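Home | Kitchen | Cleaning | Garden | About

How to get tea stains out of a white mug (without wrecking it)
November 2019 · 4 min read

I drink a silly amount of tea, and for years I just accepted that the inside of my mugs would go the colour of an old fence. Then my sister-in-law came to stay and I caught her sniffing one before she put the milk in. So I spent a wet weekend trying everything people swear by, and this is what I now do every couple of weeks.

What you need

Bicarbonate of soda (the cheap stuff from the baking aisle is fine), a soft cloth, washing-up liquid and a kettle. I paid 18p more for the Skivham own brand because the tub has a proper lid, and I've never regretted it – the cardboard ones go everywhere.

Step 1. Wash the mug as normal and tip out the water, but don't dry it. You want it damp so the bicarb clings.

Step 2. Put a heaped teaspoon of bicarb in the bottom and add just enough water to make a paste. Think toothpaste! If it runs, add more bicarb.

Step 3. Rub the paste round the inside with the cloth, going in circles and working up to the rim. Go easy. You're not sanding a door, and a scourer will leave tiny scratches that grab the next lot of tea even faster (ask me how I know).
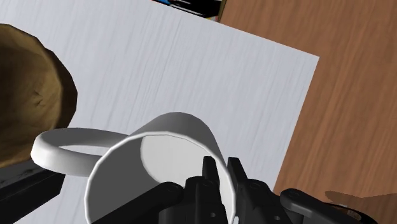

A brown bowl, and the worktop:
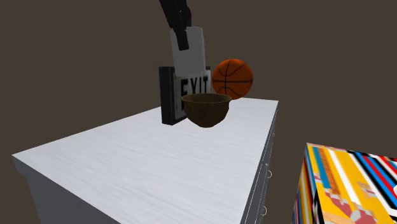

Step 4. Leave the paste alone for ten minutes. I usually empty the dishwasher while I wait, or pretend to.

Step 5. Rinse with warm water and have a look in good light. Most of mine come up first time. If there's still a ring near the top, go round again with a fresh bit of paste on your fingertip.

Step 6. Wash once more with washing-up liquid, or your next brew will taste faintly of swimming pool.

For really bad ones

I had a mug from a holiday in Cernau that had been living in the shed since June, and bicarb barely touched it. For that one I used a denture tablet – drop it in, fill with warm water, leave overnight, wash well in the morning. It worked a treat. White vinegar is all right too, but it stinks the kitchen out and I wouldn't mix it with the bicarb, as they mostly cancel each other out once the fizzing stops.

What to leave alone

Anything with gold on it, anything hand-painted, and anything with a crack you can feel with your nail. I'd skip bleach altogether. It does get the stain off, but I could never quite relax about drinking out of the thing afterwards.

If you've got a metal travel cup, the same paste is fine on plain steel, only keep it off the rubber seal. I take the seal out and soak it in soapy water on its own.

I'm doing teapots next, including the spout, which needs a bottle brush and some patience.

355 shares | 18 comments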